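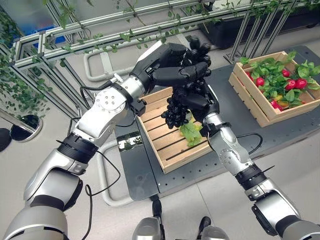
Color in fruit skins is where I like to start this unit, and it's such a good story! Anthocyanins are water-soluble pigments stored in the vacuoles of the plant cell, and depending on pH they shift from red through purple toward blue. Grapes so dark they look nearly black, like this bunch, are still purple: there is simply a lot of pigment packed into the skin. Chew one with the skin off (please try this) and see how pale most of them are inside.

06/05/2019, by Kazimiera Sobczak
Plant Science 124, Handout 11

Next, texture. Grapes are true berries, so the whole ovary wall turns fleshy. Softening begins at veraison, the same stage when sugar climbs and acid drops. Read the Nomura chapter before lab, and bring your pH strips, we'll go through roughly 100 of them! 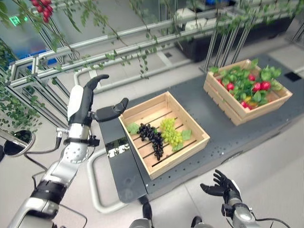

Dark gray worktable with perforated top.

For lab, crush five skins in warm water, split the liquid into three cups, then add vinegar to one and baking soda to another. Write down every color you get, even the ugly greens.

Last updated: September

Related handouts
Why Leaves Turn Red
Tannins and Seeds
Reading a Refractometer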